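Print this page | E-mail this page

# Cletberg Chores: Table-Top Kitchen Set

Data card, maintained by Fereshteh Moradi

Last revised November 25, 2023

12 shares | 3 comments

## Summary

Cletberg Chores is a set of 836 short recordings of a robot arm doing small kitchen jobs on a table. We put it together to help answer a plain question: can a machine do the dull parts of housework yet? Our own answer so far is "some of them, slowly, on a good day." The set is meant to let other people check that answer or improve on it.

The jobs are clearing a plate, racking a plate, taking a plate back out of the rack, and moving fruit on and off a dish. There is no sink, no running water, and no stacking of cups in this release. Those are planned for the next one, which we hope to have out in March.

## What the recordings look like

Each recording has one view from the wrist of the arm and one text line giving the instruction. Most users will work from the wrist view. It shows the fingers and whatever they are pointed at, and it often shows only part of an object. A model trained on this set has to cope with half a plate or the corner of a rack.

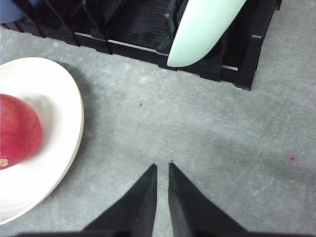 Photo: Cletberg project, wrist view

A black dish rack, a green plate on edge in it, part of a blue dish, and a white plate with red fruit on it make up a normal amount of clutter for this set. Colors were picked so that a person reading the instruction could tell the plates apart at a glance. The rack is the hard item. It is glossy and nearly solid black, the fingers are dark too, and models that do well elsewhere tend to lose track of where the slots begin.

The tabletop is gray and marked. We left the scuffs and specks alone. Please do not crop or clean them out if you plan to report results against ours.

## Tasks

**Rack a plate.** The arm starts with a plate flat on the table and has to stand it in a slot. This is the task people ask about first, and it is the one where machines still do worst. A person tilts the plate, feels the slot and lets go. The arm has no sense of touch in our setup and has to get the angle right by sight.

**Unrack a plate.** Easier, provided the fingers come in along the rim. Coming in from the front usually ends with the rack being dragged across the table.
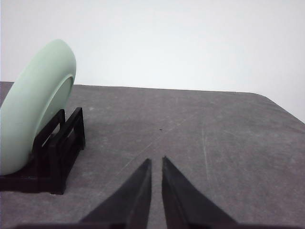

Green plate upright in the rack, fingers over the open table.

Views like this one are useful for training the approach. The raised ring on the plate is easy to see, and a model can use it to work out which way the plate is facing. We suggest keeping these stretches in, even though nothing is being held.

**Move fruit.** The arm picks a piece of fruit off a plate or sets one down on it. Fruit is rounder and less regular than the blocks most labs practice on. We grade it a pass if the fruit ends up where the instruction says and stays there until the recording stops. Bruising is not scored — we had no fair way to measure it.

A pomegranate takes a fairly wide grip. The crown is a handy landmark for a model, but it should not be used as a handle.
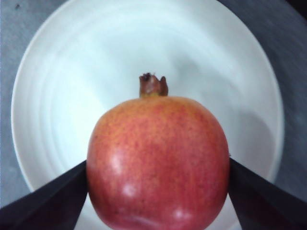
## Baselines

Two baselines ship with the set. Aneck is a small model that runs on an ordinary desktop machine. Zirari is larger and slower. Both were trained for 2000 steps on the same training split and are limited to 60 seconds per attempt, after which the attempt counts as a failure.

Zirari is better at fruit. Neither is good enough at racking plates that we would leave it alone with ones we cared about. A person still clears the table faster than either of them.

## Files

- `train/` — recordings for training
- `test/` — 400 recordings, not to be used for tuning
- `text/` — instruction lines, plain text, one per recording
- `score.py` — the Rezaei scorer, same version used for our baselines

File names in `text/` match the recordings. If a line is blank, the instruction was dropped during review and the recording should be skipped.

## Known problems

- One table, one rack, few dishes. Results will not carry over to a real kitchen without more data.
- Finger tips sometimes hide the point of contact.
- A few instructions say "bowl" where "dish" was meant. These have been left in so that scores stay comparable.

## Use

Free for research and teaching. Please name the set and the release you used. For anything commercial, write first.

Contact: Fereshteh Moradi, Cletberg project | © 2023 Cletberg | Back to top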